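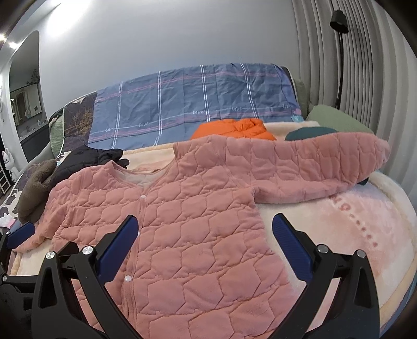

Folding a quilted jacket flat

Quilted jackets hold air between the layers, so a fold made too quickly springs open again. The method below suits a collarless style with a snap front and takes up one shelf space.

1. Lay the jacket face up on a bed or other flat surface. A thick blanket underneath is fine, but pull it smooth first.

2. Close the snaps from the neckline down. Press each one with a thumb until it clicks. Check that the placket runs straight before going on; a twisted placket leaves a ridge through every later fold.

3. Spread both sleeves out to the sides. Stroke each one from the shoulder to the cuff to push out the air.

4. Fold the right side in by one third of the body width. Turn the sleeve back down so that it lies parallel to the side seam. Repeat on the left.

5. Press with flat hands from the neckline to the hem. Hold for 3 seconds at the thickest part, usually where the sleeves overlap.

6. Fold the hem up to the middle, then fold once more to the neckline.

Store with the last fold facing out. Do not stack more than 2 jackets, as the padding at the bottom flattens over a season. Jackets put away in November or later should be fully dry. For down-filled coats, use the rolling method instead.

Text: Marloes Bosman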